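# Cordeiro opens its hand-lending scheme to Brerkstead workshops

January 2020

Small workshops in and near Brerkstead can now book a robot arm and hand by the week, and after a morning with the service I came home with a head full of plans for it. Cordeiro, the hire firm on the Otstead road, has been renting out conveyor sections and lifting gear for years. Its new offer is called Evel, and it puts a many-fingered robot hand within reach of people who could never justify buying one.

A booking gets you the arm with its hand already fitted, a computer with the teaching software loaded, and a person from Cordeiro for the first 2 days. After that you are on your own with a phone number, which sounds alarming and was the part I asked most about. Nest Eynon, in charge of bookings, told me the first days are spent entirely on the customer's own goods. Bakers bring buns, potters bring mugs. Nothing is taught on sample blocks.

The teaching itself is a pleasure to watch. Somebody guides the hand through the job, the software stores the run, and you do it again with the item put down a little differently. Cordeiro suggests up to 100 runs for a new job, fewer if the item is forgiving. Fruit sits somewhere in the middle, being smooth and never quite the same shape twice, and it makes a lovely first lesson. The one used for practice is apple and plate, on a plain dark cloth — simple enough to set up on any kitchen table, and surprisingly hard to stop watching.

What I liked best is how little the software asks of you. There are 4 buttons on the main page, all with ordinary words on them, and the stored runs are listed by the names you give them. You can throw out a bad one without losing the rest. I made a mess of two in a row and had them deleted before my tea was cool enough to drink!

There are some rough edges. The printed guide was plainly written for an earlier version, and two of its chapters describe menus that have gone. The arm wants a solid table and a good clear space on every side, so anyone working out of a garden shed should measure up before ringing. Cordeiro would also like customers to have a spare room for the computer's travelling case, a great big thing that takes two people to get up a step.

Still, for a firm with a dozen staff and a dull job that eats somebody's afternoon, I think this is a splendid thing to have on the doorstep. Weekly bookings are open now, with a minimum stay of 10 working days for anyone outside the Brerkstead area. A shorter taster is planned for September, aimed at schools and colleges.

The practice job, apple and plate:

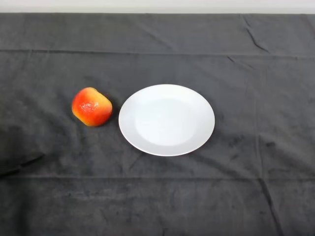
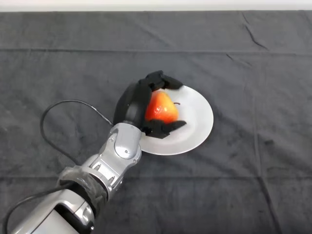
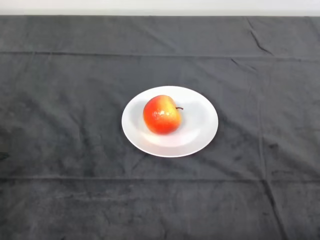
Jozef Van den Broek writes that he has had an Evel booking already and would add one thing to the above: ask for the first 2 days to be split, with a gap between them. He had his back to back, and all his good questions came to him the following week. He also found that 60 or so runs did him perfectly well for jar lids, and says the phone line was answered every time he tried it, once by someone who was clearly eating lunch.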